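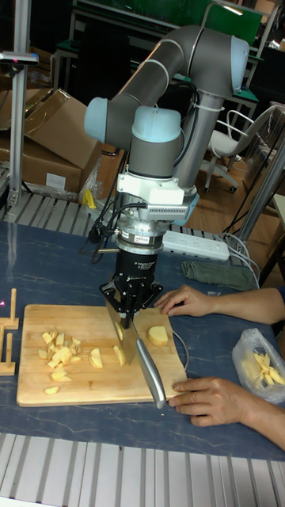 Okay, opening. Wait for the chairs to stop scraping. Say hi, say thanks to the Laltstead library for the room, and remind everyone the soup is in the back and it's for after (people will ask anyway).

Start with the question: who here diced a potato this week? Hands up. Now who enjoyed it? There are always fewer hands, and that's my way in, because I love it and I'd like to bring a few more people over to my side.

Potato dice is where I start every beginner at Olvera. Potatoes are cheap, they hold still once you've got a flat side down, and you can eat your mistakes. The first winter I ran the class we went through 1,481 potatoes. I know the number because I had to carry them up the stairs and I kept a tally on the pantry door out of spite.

PAUSE, drink water.

Flat side first. Take a slice off the long side, roll the potato onto it, and now it can't run away from you. Then slabs, then sticks, then cubes. Do the slow version with my hands in the air so the back row can follow. Don't rush the sticks part, I rushed it in December and lost half the room.

Size talk. For hash I like 10 millimeters, a bit under half an inch. For chowder, bigger. Everybody wants them perfect and I really don't care, a pile with some odd ones in it cooks up fine as long as the big chunks aren't twice the size of the little ones. The crumbly corners melt and thicken the pot, which I happen to love!

Then the big knife bit. Folks reach for a tiny paring knife because it feels safer, and then they're sawing and pushing and the potato splits on them. A large blade does more of the work. Tell the story about my aunt's knife and the turnip. Keep it SHORT this time.

Where the other hand goes: fingertips curled, thumb tucked behind. If you aren't holding the food, park that hand flat and well clear of the blade. Look at the board while you're cutting. Not at me, not at your phone.

Boards: I cut on wood at home. Damp towel underneath if it slides. Scrape with the back of the knife, never the edge (mention the Rustus scraper I keep in the drawer, five bucks, I've had it 7 years).

If there's time: the water question. Someone always asks. Cubes go in cold water if they have to wait, drain them, then dry them well for frying. For soup, skip the drying. I've left them overnight in the fridge and they were okay, a little stiff.

Sign-up sheet for Noltlow is by the door. It's a Saturday-morning kind of crowd but the class is at 6 p.m., bring an apron. We can fit over 80 in the hall but only twelve at the tables, so put your name down before you get in the soup line.

Questions. Then turn the burner off!!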